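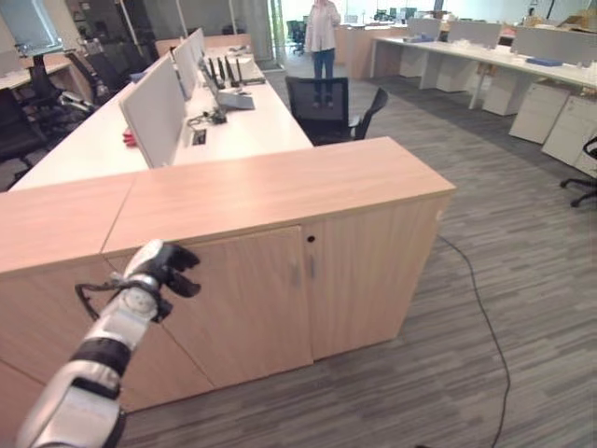

Rukhsana Rana held that a low cabinet at the end of a desk row gets used as a table long before it gets used as storage, and several replies to our November questionnaire said much the same. One asked why the doors had locks at all when the papers people needed ended up on top.

**Figure 1.** Wood credenza at the head of a row of white desks, Podilcombe office. Upright privacy panels stand along the desks.

### 3.2 Storage at the row ends

The Podilcombe floor has long rows of shared desks with white privacy panels and drawer pedestals under some desktops. Closed storage is limited to credenzas like the one in Figure 1, which is waist high, with hinged doors and a flat top. We asked 38 people who sit on the floor how often they opened a credenza door during a normal working day. Of these, 22 said they did so less than once a day. Most kept their things in a bag by the chair or left them on the desk.

Distance explains part of this. A person seated at the far end of a row has to walk past every other desk to reach the cabinet, and Kedir Kumsa's walking notes show that these seats made the fewest trips. Keys were the other complaint. At the Beyene site, where the doors are left unlocked, people opened them more often, but they also reported more lost items.

The desktops carry small devices, cables and recessed power outlets, so the clear writing space is smaller than the desk plan suggests. We return to cable placement in Section 4.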